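Buyer's premium at the Drirard yard, and do the unreserved lots really sell unreserved?

Forum: Auctions, Clearances and Surplus

nour_m
Has anyone here bought from the Drirard yard since they switched to timed online bidding? They have a cafe and catering clearance coming up, 348 lots, viewing by appointment only. I am after a two group espresso machine and maybe a grinder. The terms page says the premium is on a sliding scale but does not say what the scale is. I called and got voicemail.

Also the catalog says "unreserved unless stated" and then states nothing on any lot. I would like to know if that means what it says before I drive out there.

Nour Matar

lot_hound
The scale is in the PDF, not on the web page. Scroll to the end of the catalog. Last time it was a higher rate on the first $1,000 of the hammer price and a lower one on whatever is over that. Card payments cost extra. Bank transfer does not.

Unreserved has meant unreserved every time I have bought there. I got a prep fridge for $60 in April and they released it with no argument.

ilango_a
I would not be so sure. I bid on a dishwasher in the same April sale, was the high bidder when the clock ran out, and got an email the next day saying the vendor had withdrawn the lot. The terms allow it. Look for the clause about withdrawal "at any time prior to invoice." So it is unreserved until somebody does not like the price.

lot_hound
That was one lot out of a few hundred. Vendors pull things at every yard. You did not pay for it, so you did not lose anything.

ilango_a
I lost the van hire, which I had already booked.

lot_hound
Then book the van after the invoice.

malathi_murthy
I sold through them two years ago when I closed my sandwich shop, so I can speak for the other side. They pushed me hard to go without reserves and I agreed on everything except the slicer. The slicer was marked as reserved in the catalog. I was never offered the chance to withdraw anything after the close. It may be different for bigger vendors, I do not know.

What I would watch is the condition notes. They are written by whoever is lotting up that day. "Working when removed" meant they had asked me and I had said yes.
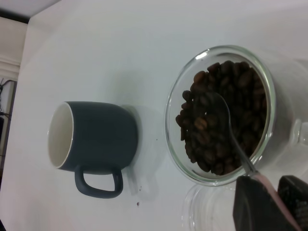

Small lots are where I think buyers do better than they expect, if they have the patience for them. My advice is to look past the machines and read the box lots, where the cups and storage jars go. A blue-gray mug with a white inside and a clear glass jar of coffee beans are ordinary enough things to have on a table, but a whole shelf of mugs like that is real money when you are fitting out a shop from nothing. Mine went for less than I paid for the delivery on them. The person who bought them came with her own crates and was gone in ten minutes.

nour_m
Thanks, that is useful. I do need cups. Do they let you inspect inside the boxes at viewing?

malathi_murthy
They did when I was there. You had to ask and somebody stood with you.

arben.p
Different point. Check the power before you bid on any two group machine. A lot of them are wired for 240 volts and some of the older ones are three phase. The catalog almost never says. Ask for a photo of the data plate. If they will not send one, assume the worst and bid accordingly.

Also budget for a service. I paid $300 for gaskets, a descale and a new pressure valve on mine, and that was a friend doing it after hours.

lot_hound
Good advice. I would add that the boiler should be drained before it is moved in cold weather. If it has been sitting in that yard with water in it, the boiler can crack and you will not find out until you heat it up.

ilango_a
And you will have no comeback, because it is all sold as seen. I would rather pay a dealer more and get ninety days. There is a reason those machines end up at auction.

arben.p
The reason is usually that the cafe closed. Mine has run for three years. A dealer buys from the same sale and adds his margin.

ilango_a
He also tests it.

arben.p
Some of them do.

annapurna_t
For comparison, Bimero does the same type of sale and prints the premium next to every lot, so you can see the full price as you bid. Their collection rules are worse though. You get two days and then storage is charged per lot, not per buyer. I picked up a mixed load there and the storage on the small items came to more than the items.

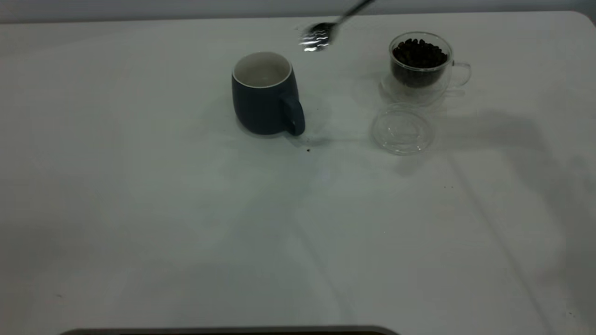 Crockery is one thing I would only buy in person, whichever yard it is. Catalog pictures are taken from one side and a bit of a distance. Take a dark navy mug standing on a white table with its handle out to the right. I can see the white glaze inside and the light line along the lip, and I still could not tell you whether the underside is chipped. Run a finger along the rims and turn a few over. If one in a box is bad, go through the rest before you write down your limit.

lot_hound
Or just bid low enough that it does not matter. I do not spend my viewing slot feeling cups.

annapurna_t
If you are reselling them, fine. If customers are going to drink out of them you need to check.

nour_m
Update. Drirard called me back. The premium scale is as lot_hound described and they confirmed it is in the PDF. The espresso machine is 240 volts single phase, and they are emailing the data plate. I asked about withdrawal and was told it is "rare." I asked how rare and they said they would have to check.

Viewing is October 30, 2026, and I have the first slot. I will take a flashlight and ask to open the boxes.

ilango_a
Get the answer about withdrawals in an email.

nour_m
I have asked for it.

malathi_murthy
Take packing paper too. They did not have any.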